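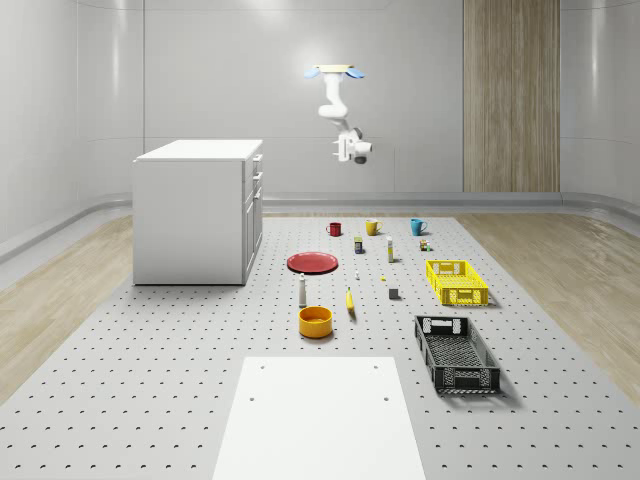 4.3 Setting Up a Household Sorting Scene in Vimton Workcell

This section covers loading a ceiling-mount room, placing objects on the perforated mat, and saving the layout for reuse. It assumes that the license is active and that the arm has been added to the project as described in section 4.2.

Before you begin

Close any other Workcell project. Two open projects share one physics cache, and object positions from one can be written into the other.

Check that the Grollo object pack is installed. Mugs, baskets, bowls, plates and food items are part of this pack. If the pack is missing, objects load as plain gray blocks with the correct outer size but no handles or openings.

Loading the room

1. Open the Scene menu and select New from Template.

2. Select Ceiling Mount, Mat Floor. The room loads with the walls, wood floor, cabinet and mat in place.

3. In the Arm panel, select the two-finger gripper and click Attach to Mount.

4. Set the standby height of the gripper to 793 mm above the mat. Enter the value in the field. The slider moves in coarse steps and cannot hold it.

5. Click Home. The arm moves to standby and the status line reads READY.

CAUTION: Do not move the ceiling mount after step 5. The reach map is calculated from the mount position and is not updated until the arm is homed again. Grasps planned on an old map may drive the wrist into the cabinet.

Placing objects

6. Open the Object Library and drag the baskets onto the mat first. Leave at least 400 mm between a basket and the cabinet.

7. Add the mugs. Turn each handle to the side so that the gripper can approach the rim from above.

8. Add bottles, cartons and other upright items. Each one must stand fully on the mat and must not overlap the edge.

9. Add low items such as plates and fruit. For a plate, set Grasp Type to Rim. The default setting, Center, returns error 429 (no valid grasp).

10. Add small cubes last.

11. Click Settle. The simulator drops every object by a small amount and lets it come to rest.

NOTE: The holes in the mat are part of the visual model only. For contact, the mat is treated as a solid flat surface, and small items cannot fall through or catch on a hole. To use the true hole geometry, turn on Detailed Contact in the Physics tab. Run time increases sharply.

NOTE: If an object tips over during Settle, undo once and reduce its drop height. Do not raise the friction value to hold it up. The change applies to every object in the scene.

Assigning targets

12. Right-click a basket and select Set as Target. Repeat for each basket in use.

13. In the Rules table, assign each object to a target. Objects with no rule are treated as obstacles.

14. Click Check Reach. Reachable objects are marked OK in the table. Move any others closer to the center of the mat and repeat this step.

Saving the layout

15. Select Save Layout and enter a name. Colons and slashes are not accepted.

16. To send the layout to a networked run server, enter port 2827 and click Push. The server must be running the same version of the object pack.

A saved layout stores object positions, targets and rules. It does not store camera or lighting settings. Export those separately from the View menu.

Section revised in April. Text: Johanna Hauser. Technical check: Delphine Esposito.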